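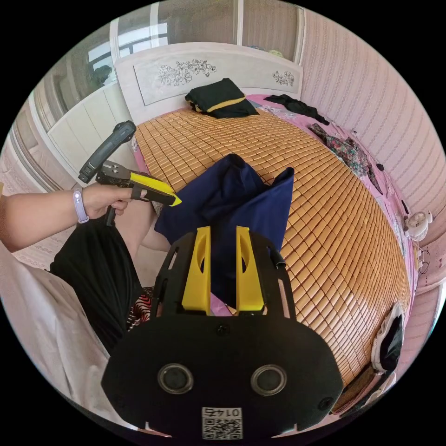
Despina Kalogeropoulos wrote back after our last report that she could follow the spending but could not tell whether fewer sheets were being thrown away. It was a fair complaint, and this report starts with that question.

Linen reuse at Claswood: progress report for the Riltberg fund
Period covered: July through October

Sheets and covers

Over the period 2526 pieces came through the sorting room from the guesthouses in the program. We count a piece once when it arrives, whatever happens to it afterward. Flat sheets made up most of the load, followed by pillowcases and duvet covers. Towels are still outside the grant and go back to the houses unsorted.

Fewer sheets are being discarded than in spring. The main change is that houses now send us a sheet at the first small tear. Before, they kept it in use until the tear reached the hem, and by then there was little to save. Sheets with worn centers are cut down the middle and turned sides to middle, or made into crib sheets if the cloth near the edge is sound. Anything past that is cut for cleaning cloths and listed separately, so that cloths no longer show up in the same column as repaired bedding. Despina's question came partly from that column.

Stains remain the harder problem. Rust marks from old bed frames do not come out with anything we are willing to use on cotton. Mark Anthony Marquez has asked the houses to put a mattress cover between frame and sheet, and most have done so. Two have not, and we will keep asking.

Participating houses

We now work with 17 guesthouses. The plan called for 12 by this point. The extra houses are small, and several joined after hearing about the pickup route from a neighbor on the same road. We are not looking for more until the drying situation described below is settled.

One house left in August when it was sold. Its bags and shelf labels were returned.

Equipment

The second flatwork ironer was delivered in July and connected in early August. It is a used Stöcker and needed new padding on the roller, which we had budgeted for. It also needed a wider doorway, which we had not. The door work was paid out of the reserve line and the invoice is attached to the financial sheet.

Drying is now the slow step. On wet days the racks in the back hall fill before noon and the afternoon bags wait overnight. Wiebke Haberkorn has drawn up a plan for ceiling racks along the north wall. We would like to discuss moving part of the unused travel money to pay for them — the quote is in the attachments.

We changed detergent in September to Valine, the unscented one, after guests at two houses complained about perfume on the pillowcases. No further complaints have reached us. It costs a little more per load and we expect to stay inside the supplies line through the end of the grant year.

Staff and training

Alaric Gallagher took over the pickup route in August and rewrote the schedule so that the hill houses come last, when the van is nearly full and does not have to go up twice. Eckhard Stüber continues to run the sewing tables. He held evening sessions on patching and hemming for housekeeping staff, and several houses now do their own small repairs. These do not appear in our figures. We have not found a simple way to record them and would rather leave them out than guess.

The part-time sorting post is still open. We had applicants, but the hours did not suit them. It will be advertised again with an earlier start and a midday finish.

Next period

Winter bedding comes in from November on, and heavy covers take up more rack space than sheets do. Our order of work is the ceiling racks, if the transfer is approved, then the sorting post, then a short guide for the houses on storing spare linen over the low season. Eckhard has a draft of the guide and will send it with the next report.

Please let us know about the travel money by the end of the month if you can. The supplier is holding the rack price until then.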